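Prallex Opens Its Chore Bench to Visitors and Asks a Plain Question: Can a Machine Tidy Up Yet?

ARDEN – Prallex, the small robotics workshop on Maillard Street, will open its doors to neighbors, parents, shop owners and anyone else who is curious on Tuesday evenings through December. Visitors are welcome to pull up a stool, have a cup of coffee and watch two robot arms try to put a child's room in order, which we have come to think is one of the hardest jobs you can hand to a machine (and, as many of our staff will tell you, to a child).

We get asked the same thing at every fair and school visit, and we're always glad to hear it: when can I buy one that picks up the toys? We have been working on household chores for 6 years now, and our answer this season is a friendly "not yet, but come and see." A machine can do a good many pieces of a chore. Doing the whole chore, from start to finish, in a room it has never met before, is another matter.

"People expect the heavy lifting to be the trouble, and it's nearly always something like a lid," said Yannick Picard, who leads the home chores program at Prallex. "A lid has to be opened by the right amount, and then it has to stay open while you do the next thing. You and I use our other hand and never think of it. Teaching two arms to share that little job has taken up most of our year, and I have to say I've enjoyed every bit of it, even the bad weeks."

The chore bench is a walled work area set up with the sort of things found on any bedroom floor: small cups, a plush sea animal in orange, a doll bed with its bedding and pillow, and a black container with a bright pink lid. One arm can hold the lid while the other is free to work beside it. Our current list has 47 tidying tasks on it, and we add to the list whenever a visitor suggests a good one.

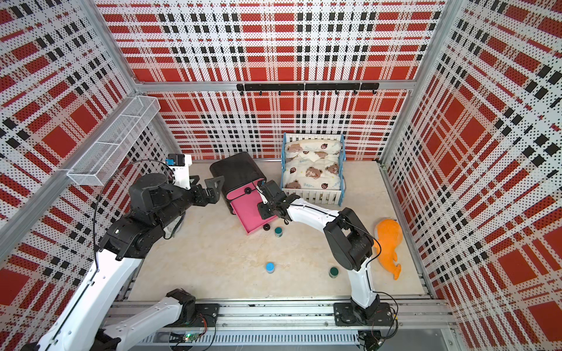 Didier Gilbert wrote to us after an early visit to say that he came away pleased but not ready to give up his own broom. He runs the stockroom at Volteo, the housewares shop two doors down, and in his view a machine that needs its own bench is still a long way from an aisle full of customers and half-opened boxes. He would be happy, he added, with one that could put returned cups back on the right shelf overnight and leave everything else alone.

We think that is a very fair way to look at it, and it is close to our own plan. Shop work and housework have a lot in common – things get left in the wrong place, and someone has to put them back – but a shop at least knows where each item belongs. For that reason the first longer trial will take place in a stockroom, with 4 simple shelf tasks and a person nearby the whole time. Homes will come later, and we would sooner be slow about it than put something in your living room that can't be trusted around the cat.

Evenings begin at 6 and are free, though seating is limited and children should come with a grown-up. Suggestions for new chores can be left in the box by the door.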